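Thumb keeps loosening on the Sondine hand halfway through a line
Hands and Grippers > Faults and Repairs
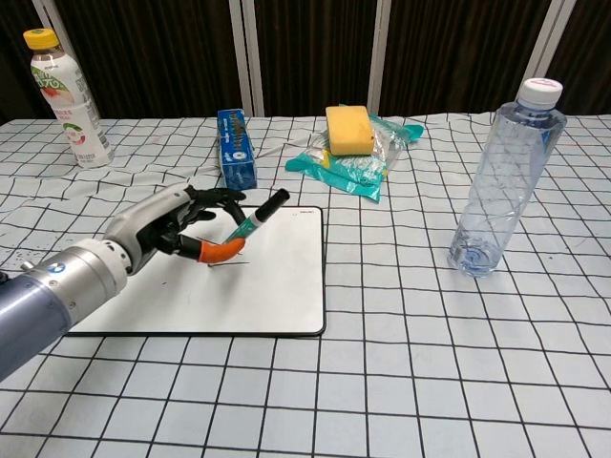

palmside
Starting a thread in case anyone else has had this. Job is a straight line on a flat whiteboard, marker held between the thumb and the curled fingers. The first part of the line is fine, then the thumb gives up its grip, the pen rolls in the fingers and the tip skates off. No error on the controller. The log says the thumb is holding position the whole time, which it plainly isn't.

It has done this on and off since September. It did it 20 times out of 50 on Thursday, same program, same pen.

benchrat
Sounds like the thumb tendon to me. Mine said it was holding position as well. The encoder on that hand is on the motor side, so if the cable slips on its drum the motor hasn't moved and the controller is quite happy.

torquewrench
I'd look at how hard you're pressing first. A marker on a hard board doesn't need much, and if the arm is set a couple of millimetres too low then all of that goes back up the pen and into the thumb. I had the same symptoms and never touched the tendon. Raised the drawing height and it stopped.

palmside
Height was my first thought too. I raised it by 2 mm and got a line with gaps in it, and the thumb still let go. Put it back where it was.

benchrat
Which firmware are you on?

palmside
The one it came with. The Hastari bridge we use doesn't like the newer one.

kettle_on
Not a fix, but please sort out what it does when it lets go. Ours was doing a pick job and dropped a screwdriver, and the arm carried on with the path because as far as it knew nothing had happened. The fingers closed all the way and came down on the fixture. Bent one of the black fingers at the middle joint and scratched the bench. If someone had been reaching in for the screwdriver it would have been their hand.

torquewrench
Nobody should be reaching in while it's live.

kettle_on
Agreed, and people do it anyway. You see the pen go and your arm moves before you've thought about it. I've done it with a cup.

torquewrench
Then the answer is a guard, or a hold-to-run button. Fiddling with drop detection doesn't make it safe to put your hand in there.

kettle_on
I didn't say it did. I'd have both.

palmside
We have a stop button on the desk edge and a rule that you press it before touching anything. I'll admit the rule gets bent when you're only straightening the board. I've moved the button to the side we stand on.

For the drop itself I've added a check on thumb current. If it falls below a set level for 40 milliseconds the arm lifts straight up and waits. It has caught every slip so far, plus a few that weren't slips.

quietservo
The false ones could be the pen crossing an old line. Dried ink drags differently. Wipe the board between runs and see if they go away.

palmside
Good point, I hadn't been wiping it every time.

benchrat
Before you spend a week on the software, take the back of the palm off and look at the thumb drum. Power off, unplugged, give it a minute. There's a small clamp screw that holds the end of the cable. Put a dot of paint across the cable and the drum, close it up, run your lines and open it again. If the dot has split in two, the cable is slipping.

torquewrench
And if you do open it, don't crank that screw down. It goes into plastic. I know someone who stripped theirs and had to wait for a whole new thumb from Haddad.

benchrat
Fair. Snug and no more.

palmside
Did the paint dot last night. Ran the program until it let go, opened it up, and the two halves of the dot are clearly apart. So the cable is slipping. The clamp screw turned a good way before it felt tight, and I left it there.

Clean lines since then, but I haven't run it for long.

torquewrench
Fair enough, I was wrong about yours. I'd still check the height. Something made that screw work loose.

benchrat
They come loose by themselves. I do mine every month.

quietservo
The Bromlow people sell a replacement drum with a metal insert. Haven't tried it. It may upset the thumb calibration as the cable seats a bit further out.

kettle_on
We fitted one. You do have to redo the thumb zero, and the instructions miss that out. Until we did, it closed too far and pinched the pen hard enough to mark the barrel. Start with the force limit turned right down.

palmside
Thanks, will order one and leave the current check in whatever happens. I've also written to Sondine about the log reporting a position the thumb isn't in, because that is what cost me the time. No reply yet. Will post if I hear anything.

quietservo
Please do. Ours has started drifting on the index finger and the log looks perfect there too.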